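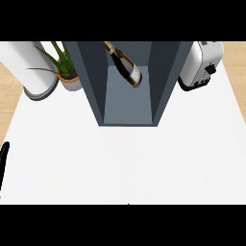
Nernthorpe students take simulated robot arm into Tristeo regional round

The robotics club at Nernthorpe High School will send a team to the regional round of the Tristeo student robotics contest on Sunday, with a program that has been trained and tested entirely on a computer.

The contest, now in its third year with a simulation division, asks student teams to write software that controls a robot arm working at a virtual table. Teams do not bring a robot. They upload their program, and the organizers run it on layouts the students have not seen.

Nernthorpe entered the shelf task, one of four on offer. A wine bottle and an open shelf unit are part of the task, and the arm has to handle the bottle without knocking into whatever else is on the table. In the club's practice layouts the shelf is dark gray and stands at the far side of a white tabletop. A potted plant with long pointed leaves sits against one side of it and a white toaster against the other.

Club members said the neighbors on the table have caused more trouble than the bottle. The plant's leaves spread well past its pot, and early versions of the program planned paths that ran straight through them. The software counts any contact as a touch, and each touch costs points.

"We had a version in the fall that was good with the bottle and terrible with everything else," said a junior who works on the path planning. "It would get where it was going and lose half its score on the way there."

The club has 29 members this year. Most of them work on the physical robots that the school has entered in other events, and the simulation team began as a side group that met in the library on the days when the shop was in use. It moved to the computer lab in January, after the school agreed to leave the machines running overnight on weekdays.

The overnight runs changed the pace of the work. Before that, students started a set of trials after the last bell and had to stop it when the building closed at 6 p.m. Now they set up a batch before going home and read the results in the morning. The team's log lists 1,382 runs of the shelf task so far. Each run uses a different starting layout, and the log keeps the score, the number of touches and a short note on any failure.

Students sort the failures by cause. Reading through the list is the first job at every meeting. Of the runs logged, 223 ended with the arm hitting the side of the shelf, which made that the largest single group. A sophomore on the team traced many of those to one setting, a safety margin that was measured from the center of the gripper when it should have been measured from the outside of the fingers. She fixed it over a weekend and the next batch showed far fewer side hits.

The second largest group involved the bottle itself. The contest rules allow it to start at an angle, and the team's first grasping routine assumed it was always upright. With the bottle tilted inside the compartment, the routine would aim at the wrong spot or close the gripper on nothing. The new routine looks for the long direction of the bottle first and then chooses an approach. It is slower by several seconds a run. The students decided to accept that, as the time limit has not been a problem for them.

The team works in Mimard, a simulation program used in the Tristeo contest. It runs on ordinary desktop computers, though slowly on the older ones in the lab. The faculty adviser, who teaches physics, said the choice of division came down mostly to money. A physical arm of the kind the program imitates was out of reach for the club.

"We looked at what it would cost to buy one and keep it working, and it was more than we spend in a year on everything else," the adviser said. "With this, the students can break it as many times as they like before lunch."

Some costs remain. The entry fee and travel come to $725, and the club raised the money at a pancake breakfast and through a gift from Rojanasak Hardware, a store on Main Street in Nernthorpe that also supplies the club with fasteners and scrap sheet for its other projects. The store's name will appear on the back of the team shirts.

Travel is needed even though no robot is. Teams attend in person for the interview portion, in which judges ask students to explain their code and defend their choices. The interview makes up a quarter of the score. The rest comes from the scored runs, which are shown on a large screen in the gym of the host school.

The adviser has been holding practice interviews during lunch. Teachers from other departments were asked to sit in as judges, and an English teacher's question about why the arm pauses above the table before each reach led the team to look at that part of the code again. The pause was left over from a test in the fall. It has been taken out.

For the past two weeks, students have also been making their own layouts to practice on. One member writes them and keeps them from the rest of the team until the batch has run. He has moved the shelf, crowded the toaster up close to it, and laid a large white cylinder on its side at the corner of the table so that part of it hangs over the edge. The cylinder turned out to be a useful addition. It is nearly the same color as the tabletop, and the program had trouble telling where one stopped and the other began.

That problem is only partly solved. The team now uses the shadow and the gray rim at the end of the cylinder to find it, but the method works less well when the light in the simulation is changed. The organizers have said that lighting may vary in the scored runs. They have not said by how much.

"If they turn the lights way down, we are going to have a bad round," the junior said. "We know that going in."

The team has until 9 p.m. on the night before the event to upload its final version. The adviser has asked for the code to be frozen earlier than that. Last year, a late change to a different robot left the club with a machine that would only turn left, and it finished near the bottom of its group.

Students have not fully agreed to the early freeze. Two members are still working on a version that handles the lighting better, and they want to keep the option open. The current plan is to run both versions on the same set of hidden layouts and enter whichever scores higher. If the results are close, the older one goes in.

The top teams from the regional round move on to the Tristeo final in the spring, where the shelf task is made harder by adding a second object to the compartment. Nernthorpe has not reached the final in this division before. The team has not started on the two-object task, and members said they would look at it only if they qualify.

The club is also trying to bring in younger students. It ran an open session at the middle school last month, where visitors used the keyboard to drive the simulated arm around the table. The plant was knocked over repeatedly. Several eighth graders asked to come back, and the club plans to hold another session after the regional round, this time in the high school lab, with the simulation on every machine that can run it.

Interviews at the regional round begin at 8:30 a.m. and the scored runs start at 11 a.m. Both the gym and the cafeteria will be open to the public, and admission is free. Families who want a seat on the club's bus should leave their names at the school's front office. The bus will leave from the north lot at 7 a.m.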